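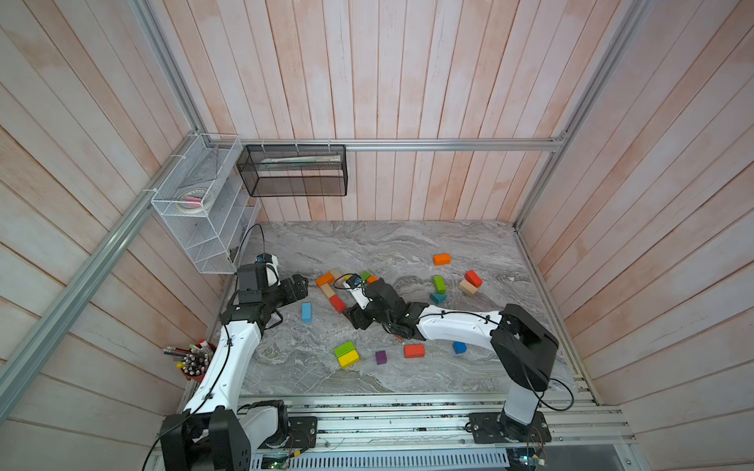 May
By Hoi-yan Tam

Freya Ellwood paints boards for a living. Most of them end up on the walls of small spaces: hall closets, play corners, the end of a landing where a desk barely fits. She works out of a unit behind her house and sells the boards under the name Plesska.

When I visited she was on the second coat of an order for a play corner, three walls in whitewashed planks with a gray marble-look floor. The customers had asked for plain white.

"I talked them out of it," she said. "Plain white in a small space shows every mark. If you let a little pink and beige come through, it's still a light wall, and you can put a block through the paint without having to redo the whole side."

She thins the white until it runs off the brush, puts it on along the grain and wipes it back with an old towel. The grooves between the boards are left alone. She used to fill them, and stopped after a customer in her first year complained that the wall looked like wallpaper.

The floor was a longer argument. Ellwood wanted wood. Pirmin Trummer, who does her fitting, wanted the marble pattern, and he won.

"You lose wooden blocks on a wooden floor," Trummer told me. "Colored ones too, sometimes. Gray is easy. You can see what's left to pick up."

Blocks come up a lot with these two. Ellwood's own kids had a set of 200, and she says picking them up was the only chore they ever did without a fight, provided they were allowed to push them all into a pile in the middle first. She still tells parents to leave the middle of the floor clear for that reason and to put any storage against a wall.

For storage she likes wire shelves. Dust falls through them and a child can see what's on them from below. Trummer hangs them low, and he said he has moved one up exactly once, for a family with a new puppy.

The order I saw came to $2,311 with fitting. A similar one last year was $1,913, and Ellwood said the difference was nearly all lumber. She doesn't expect it to come down.

I asked whether she ever gets tired of white.

"I did a green one in the spring," she said. "It was nice. They called me in a month to ask what it would cost to make it white."

She went back out to turn the boards over before the light went.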